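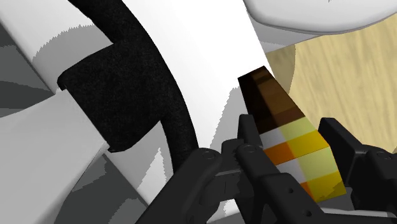 Carell opened its manipulation laboratory at Plevside to visitors on Friday, with most of the day given over to simulated grasping. The company, which supplies handling equipment to packaging and small-parts firms, used the event to present Clerker, the software in which its gripper routines are now written and tested before they are loaded on to a machine.

The main demonstration ran in the ground-floor meeting room. Visitors followed the simulated gripper on a wall screen, from a viewpoint fixed close behind the fingers, while a second display listed joint positions and the force at each fingertip. The task was to take hold of a tapered block, lift it clear of the surface and set it down again at a given angle.

Parveen Ghumman, who leads the simulation group, said tapered parts had been chosen on purpose. A block with parallel sides can be held anywhere along its length with much the same result. On a taper, the fingers tend to slide towards the narrow end as the grip tightens, and the part turns in the hand.

"If the friction value in the model is wrong, this is where you find out," she said. "The part leans over, and after that your placing angle is wrong as well."

The test objects carry coarse patterns in flat patches of colour. Ghumman said the textures were kept at low resolution to shorten rendering time, and that the contact calculation takes no account of them. Shadows are also drawn coarsely in the standard setting. A finer setting is available but was not used on the day.

The set shown at the open day holds 347 objects. Each routine is run against the full set overnight, with changes to starting position, surface friction and lighting. The most recent run before the visit comprised 2,976 grasps. Failed grasps are stored with the full joint record and can be replayed from any point, and one was stepped through slowly for the afternoon group at a visitor's request.

Questions were mainly about how far the results carry over to real equipment. Ghumman said agreement was good for rigid parts and poor for anything soft. Cloth, film and thin card are outside the present version. Cables can be modelled as fixed shapes but do not bend when touched. She declined to give a transfer figure, saying that it depended too much on the gripper and on how recently it had been calibrated.

A shorter session upstairs dealt with Bayram, the scheduling tool that shares out simulation jobs between the laboratory's computers. It currently runs on 4 machines. Staff showed the job queue and explained how a stopped run is picked up again without repeating completed grasps.

Attendance was limited to 80 by the size of the building, and all places were taken. Carell plans a second open day at Plevside in February, when the object set will be extended to include hollow parts. Places will be offered first to those on the waiting list.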